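How to Oil a Wooden Cutting Board
By Gwendolyn Pettigrew 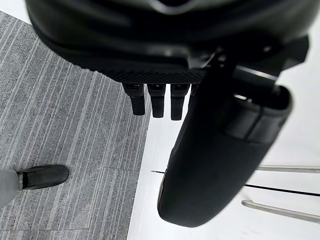 How often should a cutting board be oiled?

Once a month suits a board that gets used daily. A new board needs more, so plan on a coat every day for the first 4 days and then go to the monthly schedule. If water soaks in and leaves a dark spot instead of beading up, do it sooner.

What you need

Food-grade mineral oil
Two lint-free cotton cloths
Fine sandpaper, 220 and 400 grit
Coarse salt and half a lemon
A wire rack

Mineral oil is sold at drugstores, usually near the laxatives, and it costs less there than the bottles labeled for cutting boards. Check that the label says food grade or USP. Olive, corn and other cooking oils go rancid in the wood and leave a smell that is hard to get out.

Step 1. Clean the board

Scrape off anything stuck to the surface with a bench scraper or the back of a knife. Wash both sides with dish soap and hot water, rinse, and wipe with a towel. Never soak the board or put it in the dishwasher.

For onion or garlic smells, sprinkle coarse salt over the surface and rub it in with the cut side of the lemon. Leave it for five minutes, then rinse.

Step 2. Let it dry

Stand the board on edge on the rack overnight. Oil won't go into wet wood. A thick end-grain board can take a full day, longer in a humid kitchen. My own is a maple board two inches thick, and in July I give it two nights.

Step 3. Sand if needed

Skip this step if the surface feels smooth. If it feels fuzzy or rough, sand with the grain using the 220 grit and finish with the 400. On end grain, use small circles and light pressure. Wipe off the dust with a barely damp cloth and give the board another hour to dry.

Deep knife grooves won't come out with hand sanding. A woodworker can run the board through a planer or a drum sander. Ask first about end grain, as many shops won't put it through a planer.

Step 4. Apply the oil

Pour a puddle the size of a silver dollar in the middle of the board and spread it with a cloth, working along the grain. Add more until the whole face looks evenly wet. Do the edges, the other face, and the inside of any handle holes or juice groove. The ends drink up the most, so go over them twice.

Oil both faces even if you only cut on one. A board oiled on one side can cup.

Step 5. Wait and wipe

Set the board back on the rack for at least four hours. Overnight is better. Wipe off whatever is left on the surface with the second cloth. It should feel smooth and slightly waxy. If it feels sticky or greasy, wipe again and leave it a few more hours.

Adding a wax finish

Board cream is a mix of mineral oil and beeswax. Rub a thin layer over the oiled board, leave it 20 minutes, and buff. It slows down water but wears off fast under a knife, so expect to repeat it.

Last updated 5 September 2022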